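Gundano College suspends Hebrew reader

25/10/2019
By Bijan Talebi, Media Office

Print | E-mail | 7 shares | 6 comments

Gundano College has suspended its Buckley Reader in Biblical Hebrew after a review found that 103 of the 588 footnotes in his Trurnon commentary cite articles that don't exist. Several had been praised by reviewers.

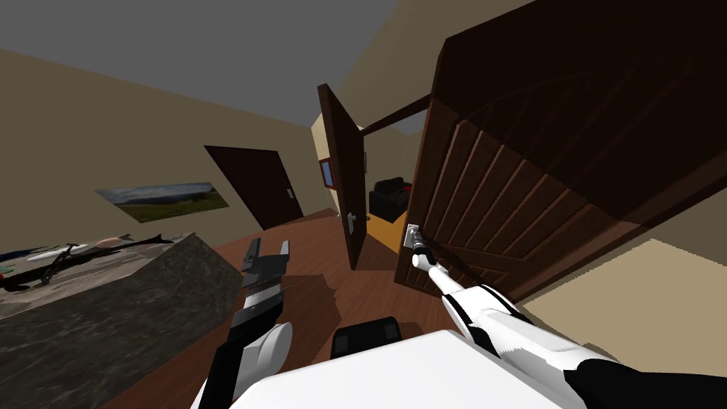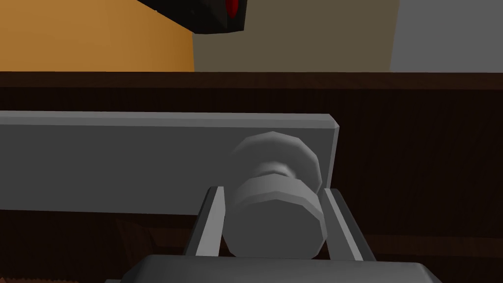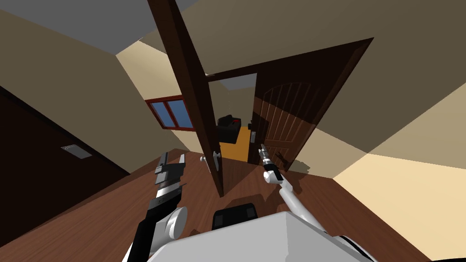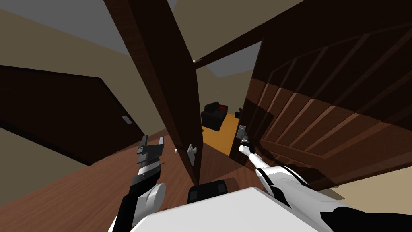
The college takes the matter seriously, having previously taken the commentary seriously. Norkton Press has withdrawn it from sale. Honours students who quoted it won't lose marks, and a hearing is set for November. The Reader's Aramaic class will go ahead under a colleague.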